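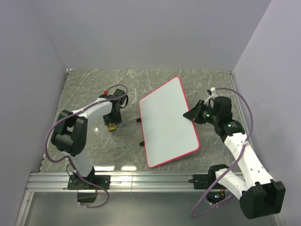 Poste à deux bras, rail avant en aluminium, tablette blanche à bord rouge entre les deux pinces.

Liste de contrôle avant achat : cellule à deux bras
Site de Kaltmont, dossier budget Nemau
Visite faite en janvier, le matin à 9 h 30

Légende : OK = conforme ; R = réserve ; NV = non vérifié

1. Fixation et structure

1.1 Les deux bras sont montés sur le même rail : OK
Commentaire : au bras gauche, la platine noire et ses trous de vis restent accessibles par l'avant. Le couple de serrage n'est pas encore indiqué dans l'offre de Domański, il faut le demander par écrit.

1.2 Parois au fond et sur les deux côtés : OK
Commentaire : l'avant n'est pas inclus dans le prix de base. À chiffrer comme option.

1.3 Sol de travail à motif de marbre : R
Commentaire : la surface est un peu brillante et donne des reflets près du rail. Pour notre achat, je propose de demander un prix pour une finition mate.

2. Câbles

2.1 Câbles violets tenus par des clips blancs : OK

2.2 Longueur libre des câbles : R
Commentaire : de chaque côté, une boucle pend au-dessous du rail. Une personne qui passe devant peut l'accrocher. Prévoir une goulotte sous le rail, 47 euros la pièce chez Gudthorpe, quantité 2.

2.3 Rayon de courbure pendant le mouvement complet : NV
Commentaire : la valeur minimale manque dans la fiche technique. À obtenir avant la commande.

3. Pinces et objet manipulé

3.1 Distance entre la pince gauche et le sol : R
Commentaire : le doigt jaune touche presque la surface. Il est nécessaire de fixer une limite basse dans le logiciel, et de compter un jeu de doigts de rechange dans le budget.

3.2 Prise de la tablette par le bord droit : NV
Commentaire : la force de serrage doit être mesurée avec notre propre matériel.

3.3 Zone de travail libre autour de la tablette : OK

4. Arrêt et alimentation

4.1 Voyants verts allumés du côté droit : OK
Commentaire : la signification de chaque voyant doit figurer dans la notice en français.

4.2 Arrêt d'urgence à portée de main : NV
Commentaire : point bloquant. Sans réponse du fournisseur, je ne peux pas donner un avis favorable.

5. Points budgétaires

Option arrêt d'urgence double : 428 euros
Installation et formation : environ 3 000 euros, à confirmer
Contrat d'entretien : pas encore reçu

Avis : favorable avec réserves, sous condition du point 4.2. Les points 2.3 et 3.2 sont à reprendre lors de la prochaine visite.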